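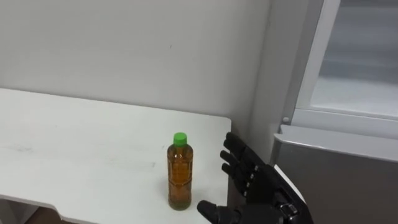 L. Sastry
Technical writer, Pollow Appliance Documentation

Section 9. Installing and Leveling the Kolgate Undercounter Refrigerator

This section covers placement, leveling, door reversal and first start. Read it through before moving the unit. Electrical requirements are in Section 3.

9.1 Choosing the location

The floor must be solid and able to carry the loaded weight of the unit. Carpet and floating floor panels are not suitable. Keep the unit away from ovens, radiators and direct sun. The compressor runs longer in a warm room, and the cabinet may not hold the set temperature.

Leave 30 mm of free space behind the cabinet and 16 mm on each side. The front grille must stay open at all times. If the unit is built in under a counter, the toe kick needs a cutout of the same width as the grille.

Caution: Do not lay the unit on its back or side. If it was shipped that way, stand it upright and wait 9 hours before connecting power.

9.2 Unpacking

1. Cut the straps and lift the carton straight up.
2. Remove the foam corners and the base tray.
3. Peel the film from the door and side panels.
4. Take out the accessory bag taped inside the door. It holds the leveling wrench, two hinge caps and the drain plug.
5. Remove the red transit bolt from the compressor bracket. Keep the bolt for future moves.

Note: Units sold with the Zernstead trim kit have an extra bracket behind the grille. Leave it in place.

9.3 Leveling

1. Slide the unit into position with the power cord routed to the left.
2. Pull off the grille. It is held by clips only.
3. Turn each front foot with the wrench. Clockwise raises the corner.
4. Place a spirit level on the top panel, side to side, and adjust until the bubble is centered.
5. Turn the level front to back. The cabinet should tilt slightly to the rear so that the door closes by itself from half open.
6. Tighten the lock nut on each foot and press the grille back on.

If the cabinet rocks after leveling, check the rear feet. They are fixed on the standard base and adjustable on the trim kit base.

9.4 Reversing the door

The door is supplied with the hinge on the right. Skip this step if that suits the location.

1. Make sure the unit is unplugged.
2. Support the door and remove the top hinge screws.
3. Lift the door off the lower pin and set it on a soft surface.
4. Move the lower hinge and pin to the left side.
5. Fit the door, then the top hinge, then the hinge caps.
6. Check the gasket on all sides. A fold in the gasket can be eased out with a hair dryer on low heat.

Caution: Do not overtighten the top hinge screws. The threads are cut directly into the panel.

9.5 First start

1. Plug the unit into a grounded outlet. Do not use an extension cord.
2. Set the dial to 3.
3. Close the door and leave the cabinet empty until the ready light stays on.
4. Load drinks and food, leaving a gap between items and the rear wall.

Bottles can stand upright on the lower shelf or in the door rack. Tighten screw caps before loading. Glass bottles must not touch the cooling plate - they can freeze and break.

For defrosting and drain cleaning, see Section 10.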